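Ok, a thread about the worst bug I've had all year, because three people asked and I'm tired of typing it out in DMs. Get a drink, it's long.

Background for anyone new: I do evening and weekend work on a small tabletop arm. Sorting colored blocks into trays, nothing fancy. I've been on the Kirnon controller since April and it has been pretty well behaved, right up until it wasn't.

The fault: the gripper would close on a block, lift, and then let go halfway up. Or it would get to the drop point and NOT let go, carry the block all the way back, and then squeeze so hard the whole finger assembly bowed. Same code, same blocks, same table.

First time it happened I blamed myself. I'd changed the approach height the night before so of course I assumed I'd messed up the math. Rolled it back. Did it again on the fifth block!

Second guess was the blocks. Paint makes them slippery, right? So I spent a whole evening sanding faces and gluing little strips of rubber on the fingers, and then peeling them off again when they made it worse. If you ever want to feel silly, do that at 11 at night.

Then came the scary one. I was reaching in to straighten a block that had landed crooked, arm holding still between moves, and the gripper snapped shut on the side of my thumb. No command in the log. It just closed.

I'm fine. It's a tiny servo and I got a bruise and a bit of a scrape. But it should not have moved, and my hand should not have been in there with the power on. Both of those things are true and I've been kicking myself over the second one.

(Yes, I know. Manju Chaturvedi has already given me the talk. She runs the safety sessions at our makerspace and she was very nice about it, which was somehow worse.)

So I stopped everything and went back to the most boring task I have. Red blocks in the red tray, blue blocks in the blue tray. One block at a time, same speed, same heights, log everything.

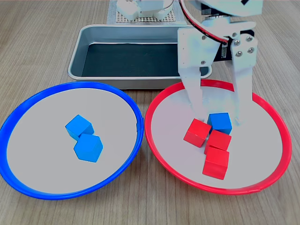
Sorting test, fingers down in the red tray with the blue cube between them.

I did 78 cycles of that on Saturday, September 18, 2021, and wrote every single one down in a notebook like it was 1950. Five bad ones. Two early drops and three where it wouldn't open.

That doesn't sound like much until you look at WHERE the arm was. Every one of the five came with the shoulder turned most of the way to the left and the elbow reaching out. None on the short reaches. Zero.

At this point I posted my notes on the Eltodley forum and Jitendra Saxena replied in maybe ten minutes with one line: "what does the cable do when the arm is over there?"

Reader, I had not looked at the cable.

I mean I'd looked at it. It's been in front of my face for months. I'd just never watched it while the arm swung out. So I sat down with the power off and moved the joints by hand, slowly, and watched the gripper lead go from a nice lazy loop to dead straight. Pulled tight as a guitar string, right at the connector.

Wiggled the plug and there it was. One crimp was barely hanging on. Gently tug it one way and the signal line opened up, let it relax and it came back. Months of little tugs.

Here's what I think was going on, and please correct me if you know better. When the signal line drops out, this servo doesn't always just sit there. Sometimes it goes limp (early drop). Sometimes it holds the last thing it heard (won't open). And when the contact comes back noisy it can read garbage as a position and run for it. Hello, thumb.

Kanako Hamada pointed out that the controller never knew any of this. It sends a position and trusts that the position happened. My log was full of "gripper open: OK" lines for moves where the gripper was very much not open. All that line ever meant was "I sent the message." I had been reading it as "it opened" the whole time.

That one stung more than the crimp did. I'd thrown out so many theories on the strength of that stupid OK.

The fix, for people who scrolled straight here:

New connector, crimped with a proper tool this time (borrowed from Sarla Dubey, who would like it back – it's in my bag, Sarla, I promise).

A longer lead with real slack, and a tie near the plug so the pull lands on the bracket and not on the pins. Check it with the arm at full stretch in every direction you use, not folded up in the parking position like I did.

A current check on the servo. If I say open and it's still drawing like it's squeezing something, the program stops and complains. It took me 20 lines. I could have written it in April.

And a big ugly power switch at the front edge of the table where my left hand lives. It goes off before fingers go in. Every time, even for "just one block."

Since then I've had one clean evening of runs, long reaches included. I'm not calling it solved yet. I want a few more sessions before I go back to full speed, and I still have to put the approach height back to where it was before I panicked.

Blandine Rolland asked if the other lead, the one down at the wrist, has the same crimps. It does. Same bag of connectors, same bad tool, same me. So that's tomorrow's job, and I'll add to this thread when I've had it apart.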